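Media Planner, Trollside
Irkbridge office, hybrid, full time

Trollside is an independent media agency, and we're growing! We plan and buy advertising for regional brands: grocery chains, a couple of credit unions, a furniture maker, and since last fall Hlongwane, the outdoor clothing label, whose account we're thrilled to have. We now need a media planner to join the team that looks after it.

You'd report to Leonie McKinnon, our planning director, and sit with the buyers, the search team and the one analyst we all fight over. There are 40 of us in total, on a single floor, so you'll know everyone's name pretty fast (and their coffee order, if you're the type who offers).

What the work is like

Hlongwane runs two big campaigns a year, spring and November, plus a steady drip of smaller things in between: store openings, a podcast sponsorship, local radio in the mountain towns. You'd own the plans for the smaller things from day one and share the big ones with a senior planner. Last November's campaign ran on 3,094 outdoor sites, and somebody had to know which ones were next to a ski rental place. We love that kind of detail and we hope you do too.

A normal week has you building plans and budgets, talking to sales reps at stations and publishers, checking that what we booked really ran, and writing up results in words a store manager can follow. You'll present to the client about once a month. If presenting makes you nervous, tell us. Plenty of us were nervous, and Leonie is very good at practice runs.

You'd also get a hand in Grikness, the planning tool we built ourselves. It pulls audience numbers, rates and past results into one place. It's quick, it's a little ugly, and the planners decide what gets added next. Bring opinions. 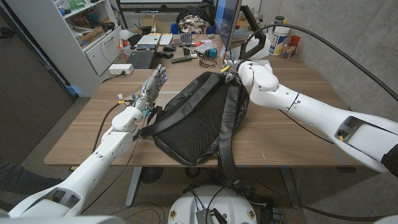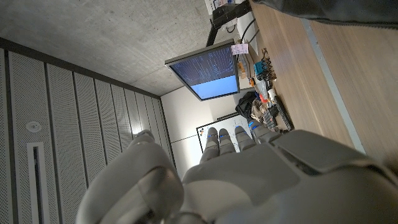 Both photos: white robotic hardware, indoors.

Who we'd like to hear from

You've spent two years or more planning or buying media, at an agency or in-house. Local radio, outdoor, social, print, we don't mind where you started, as long as you've had to defend a budget to someone who wanted to cut it. You're comfortable in a spreadsheet. You write clearly. You ask the annoying question early, while there's still time to change the plan.

It would be a bonus if you've worked with retail clients or bought outdoor space before, but please don't hold back if you haven't. Two of our current planners came from newspaper sales and one from a box office, and they're excellent.

You don't need a marketing degree. We don't ask for one and we don't look for it.

What you get

A salary in line with your experience, and we'll tell you the range on the first call. Full health and dental from your first day. Twenty-two days of paid vacation, plus the week between Christmas and New Year's when we close. Three days a week in Irkbridge and two wherever you work best. A training budget that's yours to spend, and people do spend it: this year it has gone on a statistics course, a radio production class and a trip to an outdoor advertising show that came back with far too many tote bags.

We stop at 5:30 p.m. Campaign launches can run later, and when they do you take the time back the same month.

How to apply

Send us your résumé and a short note (one page at most) about an ad you saw or heard lately that was in exactly the right place. Tell us where it was and why it worked on you. It can be a bus bench. We read every note, and we had 1,247 applications across all our openings last year, so please give us a little time to get back to you.

The process goes like this: a 20-minute phone call with Leonie, then a visit to the office to meet the team and talk through a planning brief. We send the brief ahead of time and pay you for the hours you put into it. We plan to meet almost 10 people in person and everyone who comes in will get proper feedback, whatever we decide.

If you need anything adjusted for the call or the visit, a different time of day, a ground-floor room, questions in writing, just say so in your note and we'll set it up.

Write to the Trollside planning team, attention Leonie McKinnon, with "Media Planner" in the subject line. Questions before you apply are welcome at the same address.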